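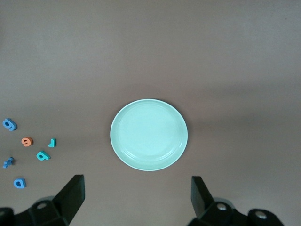 Bogumiła Nowak's old question about why people slow down after a mistake has occupied the Bakos Laboratory for Decision Research for five years, and its director, Bogumił Chmielewska, does not expect to settle it soon. "We have two models that fit the response times equally well," Chmielewska said in an interview in July. "They disagree only on what the person was doing." In one model, the person becomes more cautious; in the other, attention is drawn away from the next trial. A task now in use asks people to judge whether an object is nearer to round or to oval, and a pale green plate with a raised rim is a fair case of how fine that judgment can be.

Albane Coste, who manages testing at the laboratory's Prerkwood site, said that each session lasts 30 minutes and includes two rest periods. "Without the breaks, fatigue looks very much like caution," she said. "We learned that from our first data set — and had to set it aside."

Chmielewska was reserved about clinical uses. "A slower response is a measurement," he said. "I would not call it a symptom." The laboratory plans to release its task files to other groups, beginning with colleagues at Ketotgate.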